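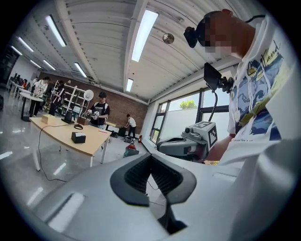 Gripper finger pad, with a person at the workspace.

Dramley Public Hearings Record - Data Card

Release 4

Summary

The Dramley Public Hearings Record is a text collection covering anti-corruption inquiries held by the county of Dramley. It contains witness statements, procedural letters, hearing schedules and interim rulings. Each item was published by the inquiry office before it was added here. The record is maintained by the Jonell Archive.

Contents

hearings/ - transcripts, one plain text file per sitting
letters/ - correspondence between counsel and the panel
rulings/ - interim and final rulings
index.csv - one row per document

The collection holds over 200 documents from three inquiries: the Lewis Road contracts inquiry, the Bestside land sales inquiry and the harbor fees inquiry. The harbor fees inquiry was still sitting when this release was prepared, and its final ruling is not included.

Index fields

doc_id - unique identifier
inquiry - short name of the inquiry
doc_type - transcript, letter or ruling
session - morning or afternoon; blank for letters and rulings
status - open, closed or withdrawn
redacted - yes or no

Redaction

Names of private individuals have been replaced with a role and a letter, such as Witness B. Bank details and home addresses have been removed. Public officials are identified by office only. Users must not attempt to restore redacted names.

Known issues

Transcripts from 8 Bestside sittings were typed from paper copies and contain spelling errors. Page breaks in these files do not match the originals. Some letters refer to attachments that the panel did not release - these are marked "attachment withheld" in the text.

An allegation recorded in a hearing is not a finding. Users who quote from a transcript should check the rulings folder for the outcome of the matter.

Updates

Corrections received by noon on Wednesday are reviewed the same week. Requests should state the doc_id and the line concerned. Withdrawn documents keep their row in the index, but the text file is removed.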